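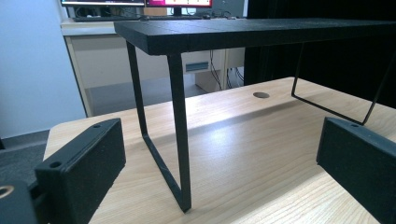
Hand-held gripper tool: flat blocky fingers or soft ones for thin black wire stuff?

Posted by wobblybench, October 3, 2019

Hi all, first post so go easy on me! I've been trying out two sets of fingers on a hand-held gripper with the camera mounted so it looks down between them. One set is the Stetari ones, which are plain hard black rectangular blocks with little screw holes on top. The other set is from Nullateo and they're the rubbery bendy kind. I'm supposed to pick one set by the end of the month and I keep going back and forth.

Most of my objects are easy. Cups, boxes, a stapler, whatever, both sets do fine. The one that's making me crazy is a little shelf riser, a dark board with a fuzzy felt-ish top, sitting up on two bent black wire legs. I want to pick it up and set it down again in a different spot on the table. With the hard blocks I squeeze the front edge of the board and it holds, but if I'm even slightly off center it wants to pivot and then one leg comes down before the other. With the soft ones the grip on the board is better, but if I go for a leg they sort of fold around the wire and then the whole thing swings.

So far I've done 40 tries with each set. Hard blocks, 11 bad ones. I didn't write down the soft ones as carefully (I know, I know) but it felt worse on the legs and better on the board.

Second problem, and maybe it's the bigger one. Everything is black! Black fingers, black riser, and there's a big black curtain or panel thing on the right side of the room, so from low down the board just melts into it. The preview looks okay to me but the tracking gets jumpy whenever I come in low. The table is pale wood and it's shiny enough that there's a big bright patch right under the riser. The camera is on auto everything.

Would you keep the hard blocks and fix the lighting, or go soft and live with the swing? I have a Zetell controller logging finger width if that helps anybody.

Thanks!!

Garnet Zacharias

Keep the blocks. I went through nearly the same comparison in April with a different tool and a pile of wire racks, and I came down on hard fingers with a thin pad stuck on the inside faces. You get the stiffness and you lose most of the pivoting. I used the 1 mm silicone sheet you can get at any hobby store, cut a hair smaller than the finger face so the edges don't peel. Rough up the plastic first with a bit of sandpaper or the glue lets go after a day.

On the pivoting, think about where you're grabbing. If you pinch the front edge of a board, all the weight is hanging out past your fingertips and the only thing fighting the twist is how wide your contact patch is. Blocks like yours are wide, so use it: come in low and straight on, get as deep over the board as you can before closing, and keep the gap lined up between the two legs. I'd leave the legs alone completely. A wire loop is a terrible handle, it'll roll in any finger you own.

Also a felt-type surface can be sneaky. It grips nicely at first and then the fuzz packs down where you keep pinching. If your bad tries are mostly in the second half of the session, that might be why. Move your pinch point over an inch and see.

For the black on black business, turn off auto exposure before you do anything else. What happens with mine is that the camera sees a bright table, pulls everything down, and there go the dark parts. Lock it with the riser in view, a little brighter than you'd like, and let the shiny patch blow out. You don't need detail in the shiny patch. Then look at the side of the room with the curtain and hang something lighter in front of it. I used an old bedsheet, gray, worked great, looked awful.

And please redo the soft set with notes! Forty on one side and a feeling on the other isn't much to choose by. I'd do 100 of each if your wrist can take it, and swap sets every ten or so. Otherwise whichever one you do second gets the benefit of you being better at it.

tapeandzipties

soft all the way, had the nullateo ones on my arm for months and never looked back. hard fingers scratch everything. if it swings just go slower

lintroller_pat

I'm kind of between the two of you. I've got the same soft set and yes they're lovely on cups and fruit and so on, but going slower doesn't fix a swing on wire. I tried! It just swings slower.

Couple of things I didn't see mentioned. You've got a Zetell logging width, so plot it. When I had a pivoting problem the width trace showed the fingers creeping closed the whole time I was holding the part, so my screws were loose and the fingers were splaying at the tips. Snug down the screws on top of the blocks and check that both tips meet flat on a piece of paper. If you can pull the paper out easily at one end, the fingers aren't parallel and no pad is going to save you.

Other thing is tracking. Does yours work off features in the room? Mine does, and low shots are the hardest because you lose the tabletop and all you have is whatever's in back. In my case monitors were a big part of the trouble, the picture on the screen changes and the tracker thinks the room moved. If you've got screens on a desk behind your table, put them to sleep for a run and compare. It's free and takes two minutes. I also stuck some strips of patterned tape flat on the table, out of the way of the object. My table was very plain and that helped more than I expected, jumps went down a lot. Wood grain gives you something but it's the same line over and over.

If you really can't decide, Thibodeau sells a hard finger with a replaceable rubber face, so it's basically Garnet's pad idea without the glue mess. Mine came as a set of two with spare faces, and I paid 80 dollars, which hurt. The hole spacing was different from my tool so I had to drill new ones. Measure yours before ordering!

wobblybench

Okay wow, thank you. Paper test: left finger is fine, the right one is not even close to flat, I can slide the paper right out at the tip. One of the screws turned almost a full turn. So some of those 11 are probably that.

Exposure is locked now and I've got the monitors asleep for the next batch. Silicone sheet is on the shopping list. I'm going to do the soft set over again properly, swapping every ten like Garnet said, and I'll put the width plots up when I have them. Does anyone know if the pads change where the Zetell thinks zero is, or do I just home it again after gluing?

Garnet Zacharias

Home it again. Close gently until the pads touch, set that as zero, and write the old value down somewhere in case you peel them off later.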